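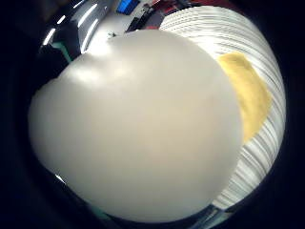
Inês Carvalho wrote before I had my coat off that the tracker doesn't get lost, it gets bored, and that if I insist on giving it a big pale curve with nothing printed on it, I should expect it to make up its own entertainment.

14 November 2022, Skiscombe

She's right, and I wrote back that she was partly right. Pronerer wants corners. A smooth off-white thing taking up most of the view has none, and the strip of ribbed white to its right has the opposite trouble: groove after groove, all alike, so the matcher slides along one and is perfectly happy to call it the neighbor. The yellow patch behind is the only thing near the middle I'd trust, and it's mostly hidden. On frames like this the feature count drops under the floor I set in January, the one I picked by squinting at a plot and have since defended in three meetings as a "tuned threshold."

What bugs me is how it fails. It doesn't raise a flag. It coasts on the inertial data, drifts off in a smooth, believable arc, and then snaps back when it recognizes the room again. The planner sees the snap as motion. Drivside's people replayed one of these last week and asked, very politely, whether the wrist was meant to teleport.

So the plan for today was small: make it admit when it doesn't know. I spent the morning putting an honest covariance on the pose. It was a constant before. I wrote that constant myself, with a comment above it that says "fix later," and I can report that later is a real place and I've now been there.

Reran the whole batch before lunch. 112 episodes in, 89 out with a trajectory I'd put my name on. The old build passed all 112, which had been making everyone feel great. Hortensia Inga looked at the new number for a while and asked if I could phrase it as an improvement. I said it was one. She said yes, but could I phrase it as one.

Lunch was soup. Wrote down the recipe for the config instead of the soup, which tells you where my head was.

After lunch, masks. The wide lens sees everything, including the person holding it up and whoever is standing close by, and Pronerer will cheerfully put landmarks on all of them. A landmark on somebody's glasses is a terrific landmark until he turns his head. The long light streaks on the white wall are worse. They're bright, straight, high contrast and they're reflections, so they travel when the camera does and tell you the room is moving. I had the detector pointed at exactly the stuff it should ignore.
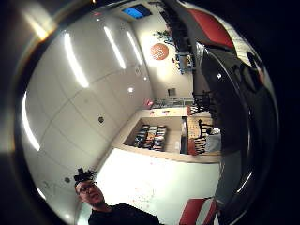
Wide view across the counter, glove on the right and most of the good features left of it.

The glove took one afternoon hour I'd like back. My static mask for the hand was drawn off an old recording where it stayed politely in a corner. When it covers the whole right side of the circle, the static mask catches about 67 percent of it and the rest leaks straight into the tracker - glossy black with a bright glint on it, which is apparently irresistible. I swapped in the segmentation output, dilated by 5 pixels. The leak is mostly gone. The price is speed, and I'll deal with that once someone complains.

I did consider masking by brightness, for the reflections. Tried it, lost the floor and half the ceiling, put it back. Then I tried weighting landmarks by how long they survive, which is what Inês told me to do in the spring and which I'd filed under things I would think of on my own eventually. It works nicely. The orange sign on the far wall now gets a huge vote, as it should. It's round, it has a white pattern on it and it has never once moved. I wish I could say that about the calibration file.

Pap ate the first run of this, by the way. It writes the log header last, so if you stop it early you get a very large file with no idea what it is. I know the feeling. I've turned off early stopping and opened a ticket with myself as the assignee.

By four I wanted a second opinion that shared no code with the first. The room camera can see the marker cube on the side of the handheld, which gives a pose with none of Pronerer's imagination in it, as long as the cube is facing somewhere useful. Coarser, slower, dull as toast. I lined the two up by timestamp and plotted the gap.

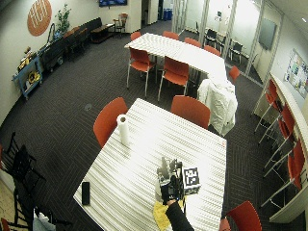 Evening: what the gap said

The two poses agree well in the easy stretches and part company exactly where the new covariance swells up, so the filter is at least worried about the right things. I looked at that plot much longer than it needed.

Less fun: there's a fixed offset between the clocks, the same sign every time, and it was in the old build too. Inês said "clocks" to me weeks ago. I had replied with a thumbs up, which in my case means I've read the first four words.

The striped tabletops are next. Fine gray lines, evenly spaced, on two tables in the same style, and my loop closer thinks one is the other whenever it comes in low. I could demand more matches before it closes. I could also make it check the candidate against gravity and the last good pose, a longer job and probably the one I should do.

Left to do tomorrow: clock offset, loop closer, the Pap header, and a sentence for Hortensia in which 89 sounds bigger than 112. Reply to Inês. Buy bread.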